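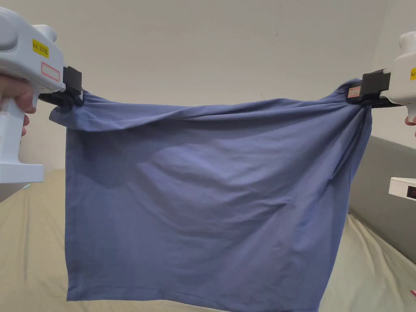

NOTICE TO SHOW CAUSE

The Wameck Inland Waters Authority, to the Licensee of the Wynne Ferry.

1. The Authority refers to the licence granted to you for the carriage of passengers and light goods between Runer Landing and the township of Clenemen, and to the conditions endorsed on it.

2. It has been reported to the Authority that on 5th March the ferry left Runer Landing at the advertised hour with one passenger aboard, and that it did not arrive at Clenemen until the following morning. The crossing is timetabled at 80 minutes.

3. It has further been reported that no distress signal was made, that the weather was calm, and that the vessel was visible from both shores until dark with her engine stopped.

4. You are required to show cause in writing why your licence should not be suspended. The Authority draws your attention to Condition 2, which provides that the vessel shall proceed by the most direct safe course and shall not be delayed for the convenience of any person.

REPLY OF THE LICENSEE

The Licensee acknowledges receipt of the notice and does not dispute the times stated in it.

The passenger was an elderly woman who held a return ticket. She had purchased the ticket in June of a year before the present Licensee took over the service, and the Licensee accepted it, there being no expiry printed on the face. She carried a small case and a tin with a lid.

When the vessel reached the middle of the lake the passenger asked whether this was the place where the old Clenemen road went under. The Licensee replied that the road lay a little to the north. She asked whether it would be possible to go there. The Licensee informed her of Condition 2. She said that she understood, and that she had worked in an office herself.

The Licensee then altered course to the north.

The Licensee is aware that no entry was made in the log at this point and offers no excuse for the omission.

The engine was stopped over the road. The water there is clear in the evenings when there is no wind, and the tops of the gateposts can be made out from the port side. The passenger identified them as belonging to her father's dairy. She gave the Licensee the names of the families on either side, going up the hill as far as the school. She then opened the tin. The Licensee went forward and attended to the ropes, which did not require attention.

It was the Licensee's intention to resume the crossing directly. The passenger, however, had begun to speak to her husband, and it did not seem to the Licensee that the conversation was at an end. After dark she slept. The Licensee put a coat over her and displayed the proper lights.

The passenger was landed at Clenemen shortly after sunrise. She surrendered her ticket and asked that it be recorded as used.

The Licensee has operated the service without prior complaint and will abide by the Authority's decision.

DETERMINATION

The Authority has considered the notice, the reply, and the statements of 2 persons who observed the vessel from shore. Neither witness wished to be regarded as a complainant. One asked that the Authority note how well the lights were kept.

The Authority finds that Condition 2 was breached. The vessel did not proceed by the most direct safe course, and she was delayed for the convenience of a person. The reply admits as much.

The Authority has also examined the ticket. It was issued by a predecessor of this Authority in the season the valley was flooded, and it is endorsed on the reverse in the following terms: "Holders displaced by the works shall be conveyed to their former premises upon request." The endorsement has not been revoked. A search of the register indicates that it was printed on every ticket issued in that season and that no previous request is recorded.

The Authority is satisfied that the passenger's former premises lie at the position where the engine was stopped. It follows that the vessel was, for that portion of the voyage, on her proper course.

No suspension is ordered. The Licensee is cautioned for the omission from the log and is directed to make the entry now, in ink, giving the dairy as an intermediate stop.

The timetable will be amended accordingly. Copies are to be posted at Runer Landing and at Clenemen, and the stop is to be shown as available on request.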